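README — recogida de mesas, turno de limpieza (Pondell)

Versión: borrador de noviembre
Carpeta: Jirnura / recogida / v2
Contacto: Holger Hovland

Qué hay

207 episodios de recogida de mesa. Dos pinzas de mano, una por mano, las lleva una persona. Papelera con bolsa, cesta de plástico, restos encima de la mesa. Objetos transparentes en muchos de ellos — son los que peor salen, ojo al entrenar.

De dónde sale

Grabado por la gente de limpieza de la cafetería de Okwood, 6 personas, en horas de trabajo y pagadas como tales. Saben qué va a la cesta y qué a la bolsa sin mirar. El guion inicial lo escribimos nosotros y estaba mal, lo corrigieron ellas el primer dia.

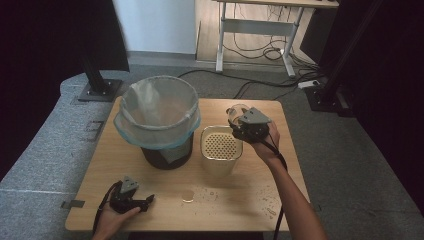 Holger Hovland pidió que constara aquí que nadie del turno había firmado nada sobre reducir puestos, y que si el brazo acaba recogiendo vasos, el turno de tarde tiene que saberlo antes que el proveedor. Consta.

Qué cambia en el turno

De momento: sesiones de grabación de 7 a media mañana, rotando. Más de 300 minutos al mes que ya no se dedican a sala. Quejas por la muñeca — las pinzas pesan, hay que parar entre tandas. Kuruc (el brazo) haría solo la recogida gruesa. Secar y repasar sigue siendo a mano.

Pendiente

— etiquetas de líquidos, a medias
— separar tapas y vasos, ahora van en la misma clase
— acordar con el turno quien revisa los fallos del brazo y si eso cuenta como categoria nueva

Uso

Interno. No usar para medir ritmos de trabajo ni comparar personas.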